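Silicone pen cup keeps leaning on a smooth white desk – worth fixing or replace it?

Home Help Exchange > Desks and Small Storage
Viewed 530 times

Posted by herkon_side
I bought one of those soft cups where you fold the top down into a cuff. The listing said folding the rim "adds stability and adjusts height." I have my doubts. Folded or unfolded, mine leans as soon as I put more than a few pens in it, and my desktop is a slick white Dolum that gives the base nothing to hold on to.

What goes in it: pens, a glue stick, a long plastic ruler, sometimes a hand cream. I don't want a heavy ceramic mug because I've chipped two tops already that way. I also don't want to buy a $16 "weighted organizer insert," which as far as I can tell is a disc.

Has anyone gotten one of these to stand up straight and stay that way? Please don't tell me to own fewer pens.

3 answers

Posted by Brynjólfsdóttir
Own fewer pens.

Fine. Put some rice in the bottom. Everyone says it works. I did it with a vase once and it was okay.

Comment from herkon_side: Rice in an open cup on a desk where I eat lunch. I'll pass.

Posted by clemex_refugee
I'd be careful with most of the advice you'll find on this, including the rice. Loose filler shifts toward whichever side is heavier, so a cup that already leans will lean with more conviction. The sticky gel pads are no better in my experience. They hold for a month, then they collect lint and leave a gray ring you'll be scrubbing off a white top in April.

The "folding adds stability" line is half true at best. Folding does lower the rim, and a lower rim means less wall for a heavy item to push on. But it also moves all that material up top and makes a double layer around the mouth, while the base stays as narrow as it was. If the cup tapers, you've made it a bit more top-heavy. A small fold is fine. A thick one I'd only do if everything in the cup is short.

What you put in and how it sits matters more than the cup. I keep a similar one, tan, rim turned down, and it tips whenever I get lazy about loading it. This is the order I'd try things in, cheapest first.

1. Empty it and look at the base.
Set the cup down with nothing in it. If it leans empty, the bottom is warped, and no arrangement of pens will help. Mine came squashed in the mailer. Standing it in hot tap water and then leaving it overnight under a flat book helped a little. I wouldn't promise more than that.

2. Wipe the desk and the base.
Dish soap, rinse, dry. Skip the furniture polish, whatever the bottle says about shine. It makes a smooth top slicker.

3. Stop laying things across the mouth.
I'm guilty of this. A tube that lies on the rim with one end sticking out past the side is a lever, and soft walls give way under it. Same with a charging cable that gets caught up with the contents and tugs every time you move your phone. Tall sticks should go in upright, near the middle if you can manage it, with the short stuff packed around them. Knickknacks take up room you could be using to brace the tall things, though I haven't evicted the bear and don't plan to.

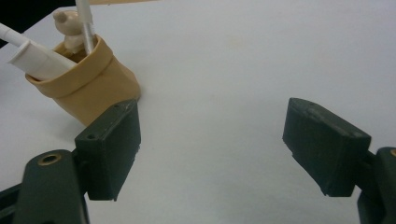 4. Add weight that can't shift.
If it still leans, cut a circle of thick felt to fit the bottom and tape a few flat washers to it, spread evenly. Mine came to 70 grams on the kitchen scale and cost less than a coffee. Push it all the way down so it sits flat. This is your weighted insert – I can't see what the store version adds.

5. If none of that works, give up on it.
Soft cups are meant for light stuff. Use it for makeup brushes and get a straight-sided tin for the ruler.

Comment from herkon_side: It does lean empty, so I'm stuck at step 1. Trying the hot water tonight. I'd assumed the reviews (over 1,000 of them, all glowing) would have mentioned a warped base.

Comment from clemex_refugee: Most people review these the day they open the package. Let us know if the book does anything.

Posted by quietdrawer
Mine leans and I just push it against the wall. Been that way since I got it.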